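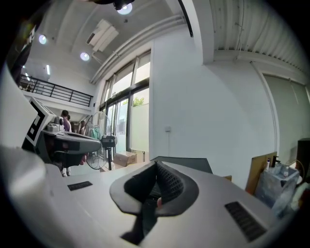 **November, 9:20. Ventilation and heat in the glass-walled room**

Carried over from the last entry: the complaint is that the ground floor is stuffy by midmorning and the mezzanine is worse. Lærke wants a recommendation before anyone orders equipment from Prevgate. Today was a first pass with what we already have.

Fixed conditions:

- Glazed wall faces the trees. Tall windows and doors, dark metal frames. Frosted panel on the lower right pane left in place.
- White duct along the ceiling edge above the windows. Not touched.
- Rectangular ceiling vent and recessed lights as found. Lights on for all runs.
- One pedestal fan, middle of the room, round guard, black pole.

Cardboard box and the smaller dark one stay on the floor by the glass, right of the fan base. I considered moving them and left them. They are low and well under the fan head, and Rochelle still needs what is in the big one for the Pliltura job.

**Method**

Tissue strips, 500 mm long, taped to the mezzanine railing and to the door frames at head height. Fan on low, then high. Wait 20 minutes between changes. Thermometer readings at the foot of the glass and at the railing. The thermometer is the old Boutros unit, which reads slowly, so anything taken in under 6 minutes is discarded.

**Run 1, doors shut, fan low, head level, aimed at the glass**

Strips on the door frames moved. Strips on the railing hung straight. Railing reading higher than floor reading and still climbing when I stopped. Air at the glass feels fine if you stand in line with the fan and stale one step to either side.

**Run 2, doors shut, fan high, same aim**

Door strips lift and flutter. Railing strips still nearly dead. Noise is a problem at this setting: conversation near the fan has to be repeated. Papers on the bench need weights. No useful gain upstairs.

**Run 3, doors shut, fan high, head tilted up toward the mezzanine**

Railing strips move, the ones nearest the fan most. Difference between the two readings narrowed. Floor-level air by the glass goes still again. Rochelle stood upstairs for this one and reports it as "better, but warm air moving is still warm air." Noted.

**Run 4, one door open, fan low, head tilted up**

Best result of the morning. Railing strips move steadily, floor strips drift inward at the open door. Readings came closest together here and held for 40 minutes. Noise acceptable. Leaves come in.

**Remarks**

The tilt matters more than the speed. Warm air collects under the ceiling by the mezzanine and a level fan only stirs the bottom of the room. I have no flow figure for the ceiling vent. A strip held under it on a pole moved slightly, direction unclear, and I would not put a number on it.

Fan position was not varied. It should be. The middle of the floor is also where people walk, and the cord has to cross the route to the doors. Taped down for now. Wostesness sent a cord cover last spring that should be on the shelf under the stairs, but I could not find it.

**To do**

- Repeat Run 4 with the fan against the wall opposite the glass.
- Repeat once with the lights off. They may account for part of the reading upstairs.
- Ask Lærke who holds the drawings for the duct and whether it serves this room at all.
- Screen for the open door.
- Replace the Boutros thermometer or borrow a second one, so floor and railing can be read at the same time.
- Leave the strips up on the railing until the repeats are finished. Please don't take them down.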